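Sirmont opens its clothing swap room on Fri 17 September

Hi everybody! I run the Sirmont Clothing Swap, and I'm so happy to tell you we're opening our own room on Flutitz Street (the old Koreo shoe store, next to the bakery). Doors open at 10, and it's free to get in.

Last year people brought us 3,000 pieces of clothing, and I think I folded half of them myself. Bring up to 5 things, clean and with working zippers please, and take the same number home. Kids' coats go fast, so come early for those! 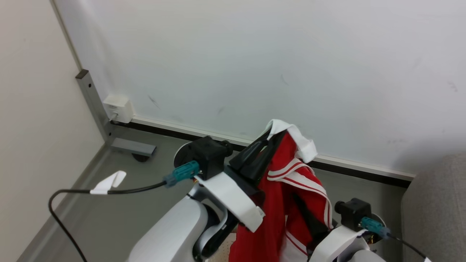 Sporty stuff is my favorite table, I'll admit it, and red with white stripes gets me every time. If you have old team jackets in a closet, we'd love to see them. Drop-offs start the Monday before we open, at the side door, from 4 to 7.

Press are welcome any time that morning. Just ask for me at the front desk.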